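Pre-Run Safety Check, Two-Arm Laundry Setup, Gripper Comparison
Site: Broditgate, ground floor utility area
Round: 6
Date: November 5, 2024
Grippers: Boström standard fingers against the Driltden ridged fingers
Checked by: me, with comments as I went

1. Emergency stop within reach of the operator
OK. Pressed it twice with the arms idle and once with the left arm moving slowly. It dropped out every time. I'd still like a longer lead on the button, as I end up standing a lot closer to the right arm than I want to.

2. Arm mounts and base bolts
OK. Went over them with the torque wrench. One bolt on the left base took a bit more turn than I expected, so I marked it with paint pen and I'll look at it again after the session.

3. Cable runs
Pass with a comment. There's enough slack for a full wrist turn on both sides, but slack is also what snags. On the October round we lost most of a morning to a loop that caught on a basin rim (my fault, I'd skipped the clip). Run one slow pass with no cloth before every session, please!

4. Joint speed and force limits
OK. Speed cap is at 118 mm per second near the tub and the controller held it. I tried to talk myself into raising it and then didn't. The Gorkbridge controller gives a soft warning before it trips, which I like a lot more than the old one — that one just quit on you.

5. Finger condition
Pass with a comment. Scuffs at the tips are fine for cloth. What I'm looking for is a lifted edge or a burr that could pull a thread, so I run an old nylon stocking over both fingers. Nothing caught today. Swap fingers at 900 grasps no matter how good they look.

6. Reach to basin and tub, lid open
OK. Moved both arms through the taught points by hand first. The lid has to be all the way back, and somebody has to check that it stays back, because a lid coming down on a wrist is no fun for anyone. 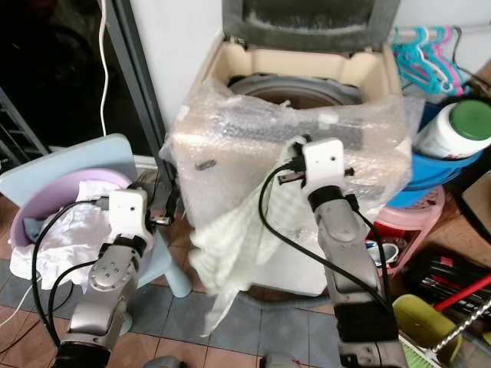
Lavender basin on the blue stool, cloth in the right gripper.
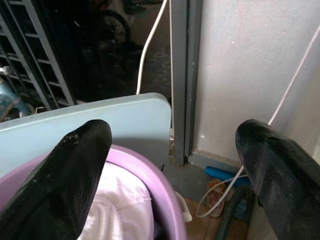 7. Floor and walkway
Needs work. It's a tight room and stuff creeps in toward the machine. I want a clear strip to stand in and a clear way out that doesn't go between the arms. Moving things over by a foot doesn't count (I've done it too, I know).

8. Power and water
OK. Washer unplugged and the supply valve shut for the whole session. We're comparing grippers on loading and unloading, so there's no reason for it to be live. Arm power is on its own breaker.

9. Grip release on power loss
This is where the two sets really part ways. The Boström fingers hold on when power drops, and you have to back them off by hand with the little key. The Driltden ones relax and let the cloth go. For laundry I'll take the second kind every time, mostly because a sleeve is also cloth and I wear sleeves. If you're running the Boström set, keep the key on a lanyard. In your pocket isn't good enough.

10. Wrist view against head view
OK. Both feeds live, no lag I could notice. The wrist view is the one I trust for the last few inches, and the head view is better for spotting a person walking in. Keep both up on the monitor.

11. People
OK. One operator, one spotter, hair tied back, no loose cuffs. The spotter calls the stop without having to explain why.

Open items: longer lead on the stop button, left base bolt, floor strip under item 7. I'm fine with slow passes until the floor is sorted, but no full-speed comparison runs before then.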